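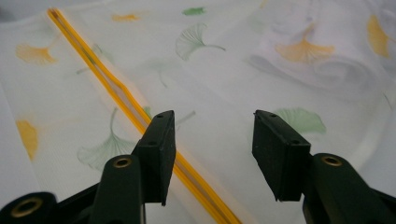 Ticket: Hand-held gripper, pad comparison on thin fabric
Component: fingers / pads / wrist camera
Reported by: Otis Whitlock
Status: open, workaround in place

Summary

Jolleo pads miss the first grasp on sheer zippered covers far more often than the Grurkuvton pads they replaced. Width readout says closed, operator sees fabric slide out of the pads. Opaque cotton and denim are not affected.

Setup

Hand-held tool, Grorton body, black fingers with the rectangular pads. Camera on the tool at the stock angle. Recorder firmware is the November build on both units. Task is to pinch the cover next to the zipper tape, lift, and drag it toward the operator. The test fabric is the white semi-sheer with the ginkgo print and the yellow zipper. I kept the same piece for all runs so the pads would be the only thing changing.

Steps to reproduce

1. Lay the cover out with the zipper running diagonally through the view. Leave the folds in it, do not smooth it.
2. Open the fingers until both pads are visible with a clear gap.
3. Bring the left pad down over the edge of the zipper tape and the right pad onto plain fabric.
4. Close at normal speed and lift.

Expected: fabric bunches between the pads and comes up.
Observed: pads meet, width goes to minimum, fabric stays on the table or drops within the first part of the lift.

Log

09:10 - Baseline with Grurkuvton pads. 6 misses in 500 grasps, taken from last month's recording. Spot checked the video for the misses. All 6 were operator error (tool tilted, one pad in the air).

09:40 - Jolleo pads, same body. Misses begin right away. Stopped counting by hand and let the script label them.

10:25 - Suspected a loose pad. Pulled both, checked the screws, reseated. No change.

10:50 - Suspected the width calibration. Ran the open/close routine twice. Readout is repeatable, and the closed value matches the old pads. Ruled out.

11:30 - Moved the Jolleo pads to the second body. Same behavior. The fault follows the pads.

13:15 - Went through the footage frame by frame. The lower edge of the pad is beveled, and at a shallow approach the bevel touches the cloth first. My reading is that it pushes the fabric outward before the flat face arrives. On thick cloth the friction is enough to hide this. The sheer material has nothing to grab.

13:50 - Tried a steeper approach, tool close to vertical. Misses drop to a level I would accept. The cost is that the pads now hide a good part of the zipper from the camera, and the tracker loses the tape where the left pad overlaps it.

14:20 - Separate problem found while looking at the tracker. It follows the two sides of the yellow tape well in the straight section, then jumps at the kink. On some frames it locks onto one of the yellow-orange leaves. The green leaves do not trigger it. Color threshold is too wide. Filed separately, do not fix it under this ticket.

15:05 - Abubakari controller swapped in for the closing profile only. Slower final close, same force limit. At the shallow angle this helps a little but does not clear the fault. Reverted so the rest of the data stays comparable.

16:00 - Ended the session. 1,132 grasps on the Jolleo pads across both bodies, 860 of them at the shallow angle. Recordings uploaded with the pad type in the session notes.

Assessment

Pad geometry, aggravated by approach angle. I do not see a reason to blame the body, the recorder or the calibration. The rubber itself looks fine to me - matte, no visible glazing - but I have not measured friction on either set, so a compound difference is still open.

Workaround

Use the steep approach for anything sheer. Keep the left pad just off the tape if the zipper has to be tracked. For mixed cloth sessions stay on the Grurkuvton pads until this is closed.

Open items

- Request a set of Jolleo pads with a square lower edge. Sent, no reply yet.
- Pull test on both compounds, same fabric.
- Check if the camera can be tilted a few degrees without the fingers leaving the view. If it can, the steep approach costs less.
- Rerun the shallow set with the cloth pulled flat. I want to know how much of this comes from the folds.

Comment, 16:40 - Asked whether more closing force would do. Tried it briefly at the end on the second body, not in the counts above. It leaves a crease next to the zipper and still misses. Leave the limit where it is.

Comment, 17:05 - Owner for the pull test still needed. I can do the camera tilt check tomorrow morning, both bodies stay on the bench until then with the Jolleo pads fitted.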